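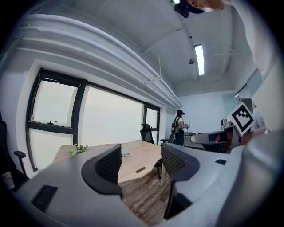
The long room at Grollmont, window side.

Part-time room and table assistant, Grollmont shared offices

We're looking for someone who loves putting a room in order! Grollmont is a shared office with a white beamed ceiling, wide black-framed windows and a lot of tables that get used hard every day. You'd be the person who gets them ready for the next group, and we think it's a lovely job for anyone who likes seeing a place come together.

The hours are 8 a week, mostly in the late afternoon, with a longer shift on Friday. Pay is $208 a week, and there's a $192 yearly allowance for shoes and work clothes.

What you'll do: wipe down tables and chairs, straighten the office chairs, put supplies back where people can find them, and keep the small things looking cheerful, plants included.

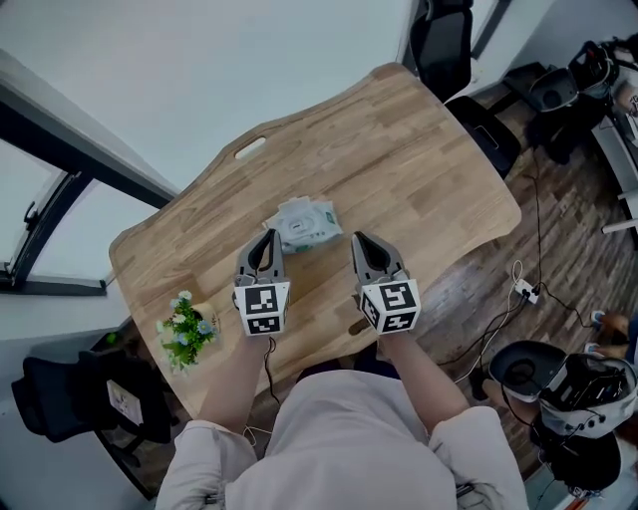

Our oak table with the wavy edge is everybody's favorite, and it does need a gentle hand. Wipes are fine for a quick clean, but go along the strips of wood, and lift the flower pot (please don't slide it!). We'll show you all of this in your first week.

You don't need experience. You do need to be on time, comfortable on your feet and happy to work while other people are busy nearby.

To apply, send a few lines about yourself to Zarmeena Bangash at the Grollmont front desk, or drop in and ask for her. We'd like you to start in October.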